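Diary Leagues Trades Archive About

Diary > Keeper League > May

The night after the rookie draft

I'm up far too late with a cup of tea, still going over our rookie draft, and I want to get it all down while I'm cross and happy in equal parts.
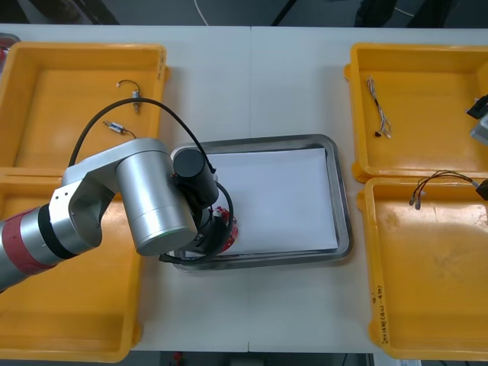 I had the fourth pick and I'd spent weeks telling everybody I would take a receiver. Then Jericho Cruzado went and took mine one spot ahead of me (the rat!), and I sat there with my mouth open until Silvia typed a row of question marks in the chat. So I took the running back out of Willutano – a lovely, bruising kid who may not see the field until October, but oh, I do like watching him run.

Vaughn offered me his pick at 10 for my backup tight end, and I said yes before I'd finished reading the message. I used it on a quarterback, which makes four on my roster, and Jianguo has already written to ask if I'm opening a shop.

I still need to cut somebody before the keeper deadline. It ought to be old Hadlow, who has been on my team since the very first season and hardly played last year, but I looked at his name for ages tonight and couldn't press the button. I'll try again after breakfast.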